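Recording sessions with the hand grippers: questions people keep asking, and some answers
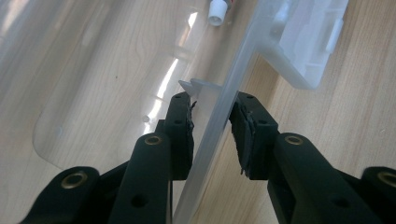
The storage box job: both fingertips closing on the frosted wall, with the clear sheet flat on the table behind.

Last edited May 7, 2025 by Rosemarie Schmieder, Atthorpe recording room

I was asked to write this page because I am the person most likely to complain about the project, and Sizwe Tshabalala thought the answers would be more believable coming from me. We'll see. If you've been sent here before your first session, read the parts on padding and on bad takes. The rest can wait.

What are we doing this for?

We are collecting examples of people doing small jobs with their hands, using a gripper in place of fingers, so that a learning system can be trained to do the same jobs with a robot arm. The system is called Etavov. You hold the gripper, you do the job, the camera on the gripper records what the fingers are up to, and the take goes in the pile. Later somebody trains a policy on the pile and we find out if the pile was any good.

That last step is the one I have doubts about. We measure hours recorded very carefully. We measure usefulness a good deal less.

How many takes do we have?

3,192 on the day I wrote this, across all jobs. Please don't quote that to visitors as if it settled something. A fair number are the same person doing the same job at the same table with the same grip, and I am not convinced the last few hundred of those taught the system anything that the first few dozen hadn't.

Why is the target 200 takes per job?

Because Yoshinori Furukawa needed a number for the plan and that one was round. He'll tell you so himself. Some jobs seem to need far fewer. Picking up a sponge was working passably before we were halfway there. Thin plastic edges are another matter, and for those I suspect 200 is low.

If you think a job has had enough, say so at the end of your session. We have stopped two jobs early after somebody spoke up, with no harm done that I could find.

What's so hard about the storage box?

It's frosted and see-through plastic, for a start. The walls are thin, you can see the table through parts of them, and the clear sheet throws a long white glare whenever the ceiling lights are on. A person copes with this by knowing what a box is. The system has only the pictures and the finger positions to go on, and the pictures are often rather vague about where the plastic stops.

Then there's the grip. A fingertip has to go on either side of the wall, and if you come in at a slant one finger touches well before the other and pushes the whole piece along the table. You will do this. Everybody does. Let it happen, open up, come back in straighter and carry on with the take.

Wouldn't it be easier with a solid-coloured box?

Yes, and Máté Tóth suggested exactly that in our first month. The argument against was that people own see-through boxes, so a system that can only handle blue ones isn't much use in anybody's house. I think that's right. I also think it would have been sensible to do the blue one first and find out what failed for which reason, and I said so then too.

The fingertip padding looks terrible. Should I report it?

Yes, in the log, with the gripper number. The black padding on the inner faces frays along the edge and then starts to peel and shred. You'll find pairs in use that are well past their best.

What we do about it is a sorer point. The official position is that a bit of wear is good for the system, as a robot's own fingers will wear too, and it shouldn't fall to pieces the first time the padding does. There's something in that. But it only works if we know which takes were made with worn pads, and for a long stretch in the spring we didn't write it down. So now we have a pile in which the grip changes for no recorded reason. If somebody tells you this counts as "natural variation", ask them how they would tell it apart from a fault.

Change the pads if:
a shred hangs over far enough to touch the object before the pad does;
the pad moves when you push it with a thumb;
you can see bare block behind it.

Otherwise note the wear and keep going. New strips are in the drawer under the charging shelf. Cut them to the old length, please, and leave the small holes in the blocks clear.

Can I use my free hand to steady things?

Not on single-gripper jobs. The robot we are training for at present has one arm, so a take where your other hand sneaks in and holds the far end shows it something it can't copy. It's a very hard habit to break! Hinata Maruyama sits with her spare hand under her leg, and I have come round to doing the same.

On two-gripper jobs you hold one in each hand and the question doesn't come up.

What counts as a bad take?

Fewer things than you'd expect. A missed grip followed by a second try is a good take. So is a slow one. So is dropping a part and picking it up again, provided you pick it up with the gripper.

Throw it away if your free hand touched the object, if the gripper lost tracking and the light went amber, if you stopped to talk in the middle, or if you forgot to show the fingers fully open at the start. That last one ruins more sessions than all the rest, and it can't be mended afterwards.

Don't throw away a take because it looked clumsy. In our early weeks people were quietly deleting anything that embarrassed them, and what was left was a set of examples in which nothing ever went wrong. The trained system then had no idea what to do when it missed, and it would close on thin air and carry the thin air very smoothly across to the other side of the table. I would like us never to pay for that lesson again.

How long is a session?

Fifteen minutes of recording, then a break, for no more than four rounds. The grippers aren't heavy but they are awkward, and your wrist will let you know. Tired takes are different from fresh ones: people start to swing from the elbow and the approach goes wide. There was a proposal from Engström, who fund part of this, to do away with the breaks and get more hours out of each booking. We said no. I mention it in case it comes back.

Do I have to clear the table first?

No, and please don't tidy it to perfection. A few other bits lying about are fine, and so is a different table if you can get one. What we don't want is the same clutter in the same spot for a whole day, since the system will happily learn that the wall of a box is always found near whatever else was lying there. Shift things between takes. Turn the parts round. Move your chair.

I said the pile had too much of the same in it. This is the cheapest cure we have, and it is the instruction most often skipped.

Should I do each job the "proper" way?

There is a disagreement here and I will give you both sides. Yoshinori wants everyone to use one method per job, written on the card, on the grounds that the system gets confused when half of us go in from the left and half from above. Sizwe wants people to do whatever comes naturally, on the grounds that the card was written by somebody who had never picked up a box lid with a gripper.

For now: follow the card for the first 23 takes of a new job, then do as you like and note what you changed. It's a compromise and it pleases neither of them. We plan to train on the two sets separately in May and compare. Until then, anyone who tells you the matter is settled is guessing.

Is the system any good yet?

It depends who's giving the tour. On the jobs with stiff, solid objects it does well, on our table, in our light. We took it to Ostholm for an afternoon to try it in a different room and it was a good deal worse, and it failed on almost every thin plastic part we gave it. You won't hear much about that afternoon, so I'm putting it here.

I don't take this to mean the approach is wrong. Showing a machine how to do something is a sound idea and I've seen it work on things I would not have bet on. But "more data" has become the answer to every question at our meetings, and I'd like to see one bad result explained before we go and record another thousand of anything.

Will my face or voice be kept?

The camera points down the fingers, so faces rarely get in. Sound is not recorded. If you do catch yourself or somebody else in a take, mark it in the log and Máté will take it out by hand. Hands and sleeves do stay in. If that bothers you, tell him before you begin.

Can I see what was done with my takes?

You can ask, and you should. Each take carries your session code, and Hinata can tell you which training runs it went into and which it was left out of. She can't tell you if it helped. At present no one can, and I've asked for that to be the next thing we work on.

Something on this page is wrong. Who do I tell?

Me, at the desk by the window, or write it on the sheet pinned up beside the chargers. Put your name on it so I can come and argue.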